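Shopfront grant, Susberg parade: where we've got to
Progress report from Sena Quartey, for the Greltisen small traders' fund

Hello all, and sorry this is a bit longer than the last one. There's been a lot going on at our end, most of it good, and I'd sooner you heard the dull bits from me now than found them in the accounts at the end.

Quick recap for anyone new to the fund. You gave us 3,000 towards smartening up the fronts of the shops on the parade, which in practice means signs, shutters and a bit of outside lighting. The shops are putting in 2,000 between them, and the idea was always to get the lot done before the clocks change, when it gets gloomy out there by teatime and people drive straight past to Ukton.

Signs first, as that's what everyone asks me about! We've got 17 units on the parade and all of them have now agreed a design, which I honestly thought would take until Christmas. The big sticking point was lettering height. Your guidance says the letters should be the same height right along the row, and the bakery has a very long name and the key cutter has a very short one, so whatever you pick, somebody's sign looks daft. In the end the sign maker drew up three heights on paper and we taped them over the old boards for a week and let people walk past. The middle one won. The bakery is going on two lines.

Colours were easier. Dark green background, cream letters, and each shop gets to choose its own colour for the little hanging sign that sticks out over the pavement. I've had every shade you can think of put in front of me. The florist changed her mind four times and has gone back to the one she started with.

The hanging signs are where we've slipped. They need brackets that go into the brickwork, and when the fitter had a proper look he wasn't happy with the mortar above the end three units. It's soft and comes out with a screwdriver. So that has to be raked out and redone before he'll put any weight on it, and we've had a quote of 800 for that, scaffold tower included. I've moved the money across from lighting for now (more on that further down) and the landlord has said in writing that he'll look at paying half. I've attached the letter. I wouldn't call it a promise, but it's warmer than anything I've had out of him before.

The flat signs over the windows aren't affected, and they start going up in September, working from the post office end. 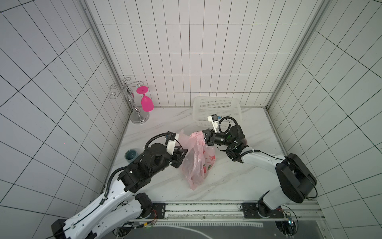
Aryee at the hardware shop reckons we should have gone for the hanging signs first and the flat ones after, the argument being that people walking along the pavement never look up at what's over a window and only notice what's sticking out in front of them. Fair point, and I did take it back to the sign maker. His answer was that the flat boards carry the wiring for the lights, so if they go up second you end up drilling everything twice. Aryee still isn't convinced and has asked me to note that here, so I have.

Shutters next. Five shops wanted to swap their solid shutters for the see-through kind, so the windows still look like windows after closing. Three are in and working. The fourth is on order. The fifth has dropped out, as their insurer wanted a different lock fitted and the cost jumped, and I didn't feel I could push them. That leaves a little bit unspent on that line and I'd like to ask whether it can go towards the mortar. It would save me raiding the lights!

Which brings me to the lights. We'd planned a lamp over every sign plus one on the side wall where the bins go. I've cut the side wall one for the time being. It's the least fun thing on the list and the most useful, so I'd love to put it back, and if the landlord does cough up his half then I will. The lamps over the signs are all staying in. They'll be on a timer, going off at 10pm, after a chat with the people in the flats upstairs who quite rightly didn't fancy a row of lamps under their bedroom windows all night. We've also gone for a warmer bulb than the one in the first quote. Same price.

Permission side of things: all done, apart from the hanging sign on the corner unit, which is close to the kerb and has to be a bit higher up than the others. I've sent in a new drawing. If they say no, that shop will have a flat sign on each side of the corner instead, and the owner's fine with that.

You asked last time how we'd tell if any of it has made a difference. I've been thinking about this and I don't want to give you a made-up number. What I've done is ask each shop to jot down how many people say they came in on spec, just passing, for two weeks before their sign goes up and two weeks after. Some of them are very good at it and some of them have lost the sheet. I'll chase. I know it won't be perfect – a sunny fortnight will beat any sign – but it'll be something to put in front of you.

What I need from you:

A yes or no on moving the leftover shutter money to the mortar. An email will do.

The logo you want on the thank-you plaque, in a format the sign maker can open. The last one came through blurry.

A name for whoever would like to come along when the final sign goes up. There'll be tea, and the bakery has offered buns.

Receipts so far are in the second attachment, in date order, with the shutter ones grouped together at the back. There's one from the sign maker that's been entered with the deposit and the balance on the same line, so if the sums look odd to you on the first page, that's why, and the total at the bottom is right.

Thanks again from all of us on the parade,
Sena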